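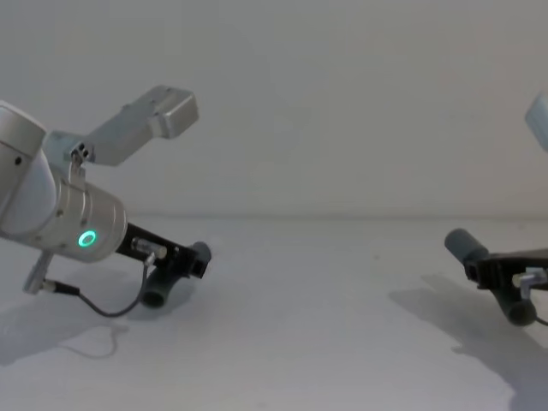

The price of a plain white table

Is a bare tabletop really worth the fuss, or the money?

I have been told several times this year that my table is the problem. It is pine, it has a burn the shape of a kidney bean near one end, and for most of the week it is under post, a fruit bowl and whatever came out of somebody's coat pockets. The cure, according to a good deal of advice I didn't ask for, is a plain white surface against a plain pale wall. Clear it at night, come back to it in the morning, and you'll think better.

I am not so sure. I do see the appeal. A matt white top throws light back into a dim room, and a shadow falling across it on a grey afternoon can look rather lovely. But I have noticed that the people who praise such tables tend to be selling them.

The best known at the moment is the Hevlow, which costs £1494 before delivery. For that you get a top, four legs and a booklet on how to live with it. The booklet is 14 pages long. It asks you to wipe the surface with a barely damp cloth, to keep it away from turmeric, beetroot, red wine and newsprint, and to consider what you "invite" on to it. My own table has been invited to hold a car battery.

The showroom in Birach had one set up in January when I went to look. I put my bag down on it and an assistant moved the bag to a chair, quite politely.

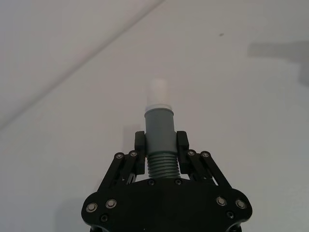 What bothers me is the claim that blankness is restful. It can be. It can also be hard work, because a white table reports everything. A crumb you'd never find on oak stands out from across the room. So does one speck of pepper, or the ring from a mug that you were certain was dry. I borrowed a white-topped desk from a neighbour for six weeks to be fair to the idea, and wiped it more often in that time than I had wiped the pine since we bought it. Did I think better? I thought about the desk.

There is the glare, too. By a south-facing window, on a bright morning, I had to shift my chair round to read a letter. The booklet has nothing to say about that. Vusevetti, who make a rival table with a slightly greyer top, do at least mention it, and suggest a blind. Their blinds start at a price that made me put the catalogue down.

And there is the storage. Everything that used to live on a table has to go somewhere, and in the homes I visited it had gone into a cupboard bought for the purpose, or on to the floor of the next room. One couple had spent some £3000 on fitted units so that their table could stay clear. They seemed happy with it. They also ate on the sofa.

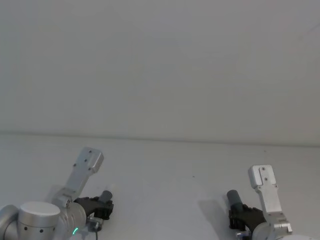 The wall behind

The tables come with a theory of walls. Nothing should hang there: no calendar, no clock, no hooks. Sheikh, the paint firm, sells a pale grey meant to sit behind a white top so that you hardly notice where one stops and the other starts. I painted a section of our kitchen with it. It is a pleasant colour and went on well in two coats.

It also marks. A chair back found it within days, and the touch-up dried a shade lighter than the rest. If you want a wall like this, buy the spare tin at the same time and write the batch number on the lid.

If your heart is set on the look, try it cheaply first. A second-hand table, a litre of decent primer and a hard-wearing satin topcoat will tell you whether you can stand it. Leave the paint to harden fully before you put a hot plate anywhere near it. I've kept the pine, and the clock is back up over the toaster.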